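May 2019
By Salamatu Sani

The Waner open day used one hall and a side room. I went for the side room, where Lutero had set out kitchenware on a white tabletop with dark holes in it. Paora Ellery met the group at the door and kept the introduction short.
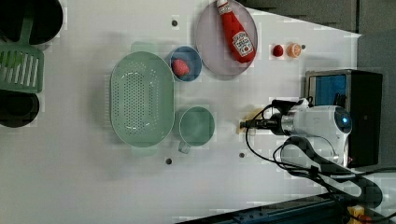
Entry was by numbered ticket; mine was 153. Groups were limited to 7 people, and each had one turn at the table. Ketchup bottle, blue bowl, toy strawberry, orange half – all small pieces, easy to view from one side.

Ellery said the hall can seat 600. The side room is much smaller, and the wait was long by noon. 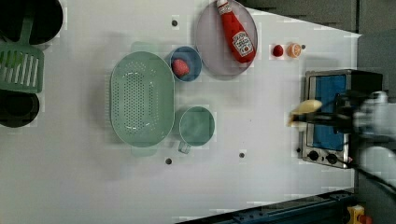

The banana was the piece most visitors asked about. I was more interested in the mug, a pale green one close to the colander in color. Akinola supplies both, according to the handout.

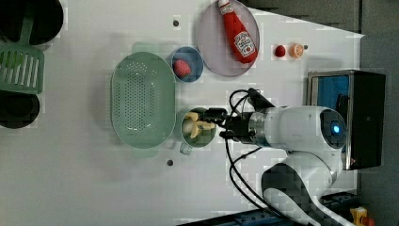
Ukeck had the stand opposite, with printed catalogs and a parts list running to 4000 entries. I took the short version. The next open day is planned for October, in the same building.

Practical notes for visitors:

1. Collect the ticket before going upstairs – the side room has no desk.
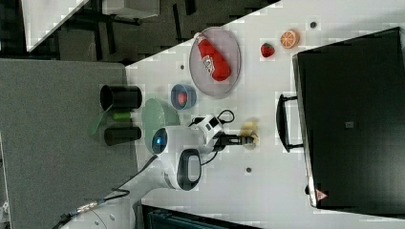 2. Leave bags in the hall.

3. Handouts run out early. Ask at the Lutero stand.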